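Sorting out the lab shelf

I teach general science to grades seven and eight in Wiltthorpe, and every September I tell myself I will go through the plasticware before classes get busy. This year I did it. It took two afternoons and most of a roll of kraft paper.

The plastic came to us in three batches. The oldest was here before me. The second was a bulk order from Kushwaha, back when we had money for that kind of thing, and the third was a box of 16 cylinders that Montserrat Ventura passed on to me when she moved from the middle school to the high school. None of it had ever been sorted together. The small stuff lived in one drawer, the flasks were on a shelf over the sink, and the racks were wherever the last class had left them.

I started by covering the table with brown paper. I do this for any job that involves a lot of small parts. It keeps things from sliding, you can write on it, and at the end you roll the whole mess up and throw it out. I tape it down at the corners, but never well enough, and it always lifts somewhere.

Then everything came out in groups. Flasks first, then cylinders, then racks, then lids. I checked each flask for cracks at the neck and at the base, and I rinsed the ones that smelled like anything. Plastic flasks are tougher than glass but they do pick up color over the years. A little yellow at the bottom doesn't bother me. If I can still see the liquid level through the wall, it goes back on the shelf.
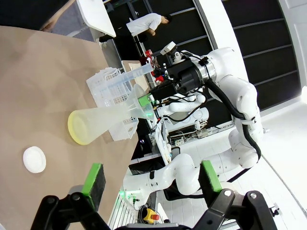

Cylinders are harder to judge. The lines wear off with washing, and on clear plastic they were never easy to read in the first place. My test is to fill one with tap water, set it on the counter, and read it from a normal standing-and-bending distance, the way a twelve-year-old would. If I have to tilt it toward the window to find the marks, it goes in the craft bin. Four of them went in the craft bin. I also gave up on two that had a wobble in the foot, which I should have done years ago.

The racks just needed washing. Gunk collects in the corners of the openings and a sponge won't reach it. I used an old toothbrush and dish soap, then let them drain overnight on a towel. I looked at replacements in the Dralter catalog while I was at it. They wanted 73 dollars for a set, so the old ones are staying.

Lids were the real problem. I had a coffee can full of them and no idea what most of them fit. I tried each one on everything with an opening, and the ones that matched nothing went into a sandwich bag with a question mark on it. I know I should throw the bag out - I'm giving it until winter break.

For storage I bought two Brendo bins, the long shallow kind, 40 centimeters on the long side. Cylinders lie flat in one and small flasks stand in the other. The big flasks went back over the sink, but now with the heaviest at the left where the bracket is better. I cut up a shipping box for dividers. Plain cardboard holds up fine as long as everything is dry before it goes in.

Labels are masking tape and marker. I tried printed ones a few years ago and they peeled off by Thanksgiving.

Next on the list is the cabinet with the tubing and stoppers. I opened it, looked at it, and closed it again. Probably October.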